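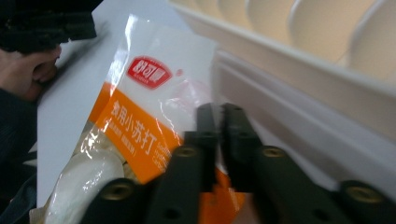 Wed 4 May
By Leonilde Valente

Hello again! I promised last time that I'd write about the width estimator, and then I spent most of two weeks fighting with timestamps instead, so you're getting both.

First the timestamps, quickly. Zurnimen (our little logging tool, for those who joined after November) used to stamp each picture when it got written to disk. That's fine until the disk is busy, and then the picture and the finger width drift apart and your policy learns to close on thin air. Patrício has moved the stamp up to the moment the picture leaves the driver. I re-ran the alignment check on 392 old recordings and had to throw out more than I'd like. If you pulled the set before this week, please pull it again. Sorry!

Now the width estimator. We don't read an encoder. We work out how far open the fingers are from the picture itself, by finding the same few points on each finger and measuring between them. I love this because there's no extra wiring and nothing to calibrate except the lens. I love it a lot less when something shiny is being held. Clear plastic bags are the worst, all those bright streaks along the creases, and the old detector would happily lock on to a streak and tell you the hand had popped open. The new one in Jemska keeps the two fingers tied together in one model, so if the left one opens and the right one doesn't, it gets suspicious and holds the last good value for up to 3 frames.
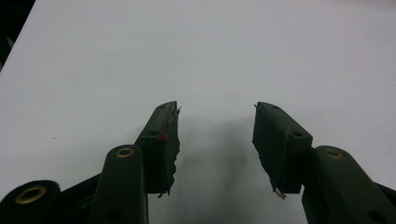
The other thing that trips it up is wear. The padding on the fingertips frays, and once it's ragged the inner edge isn't where the model thinks it is. My first try fitted a line to that inner edge (don't do this, I lost a weekend to it). We now ignore the padding completely and use the brass rings and the small holes in the pads, which stay put however tatty everything else gets. A plain white background helps too, but watch out for the soft shadow between the fingers. I had to turn the contrast threshold down 2 notches before it quit finding a third finger in there.

It's still slow. Around 900 frames a minute on my laptop, so it's a job to leave going over lunch. The folks at Edbridge think most of that is me copying arrays for no reason, and they're probably right, I just haven't looked.

Next up is the planner side, mostly what to do when a bag sags after you pick it up. If you've got a decent trick for soft packages, hit reply and tell me, I read all of them!

Leonilde

You are receiving this newsletter because you signed up on our site. Unsubscribe or update your preferences at any time.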